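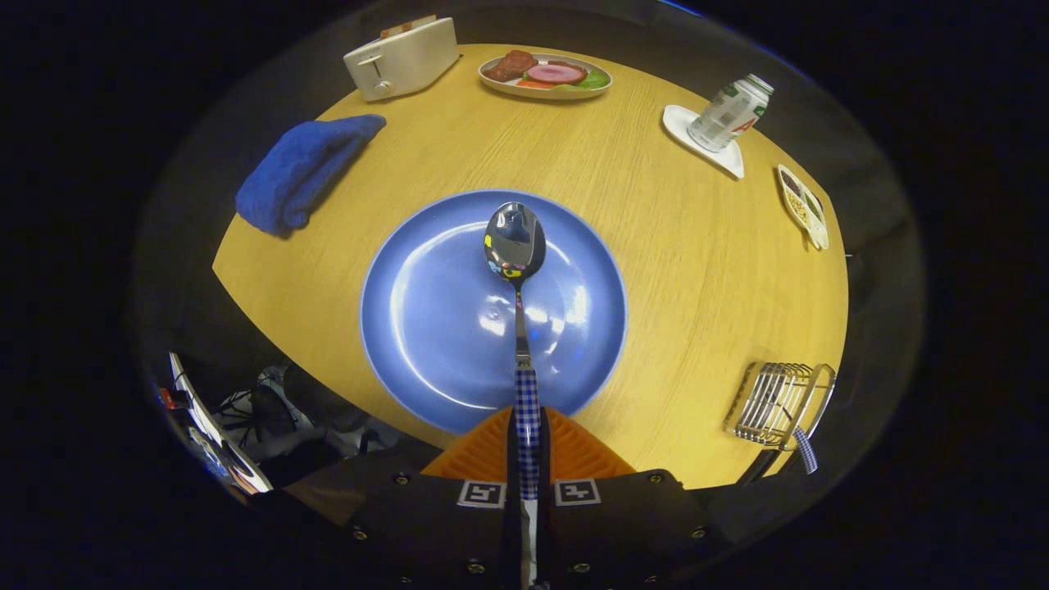 The Floor Under Your Feet Has a Past

When Jonalyn Baluyot and her husband bought their house in Lindow, the kitchen floor was the one thing they both agreed had to go. It was brown sheet vinyl, curling near the back door, and underneath it was another layer, and under that (she laughs telling me this) was oak. Real oak strips, 31 of them across the narrow end of the room, gray with old glue but sound as the day they went down.

She called Reynaldo Bautista, who has been sanding floors in this part of the county for longer than he cares to say. He got down on his knees with a flashlight, scraped a patch with a putty knife and told her to cancel the tile she had ordered.

"People think old wood is finished wood," he told me over coffee at Jostetti, the bakery below his shop. "Most of these boards have been sanded once, maybe twice. You've got plenty left."

The work took four days and came to $1089, with $790 of that for labor and the rest for sandpaper, filler and three coats of a satin finish. Before any sanding, Bautista had the old glue tested for asbestos, and he won't start a job like this one without that piece of paper in his hand. Then come the nails, every last one set below the surface, and then the coarse grit, and you had better like noise!

Baluyot moved back into her kitchen in May. There is a dark ring by the stove where somebody's plant must have sat for years, and Bautista offered to swap those boards out. She told him to leave it.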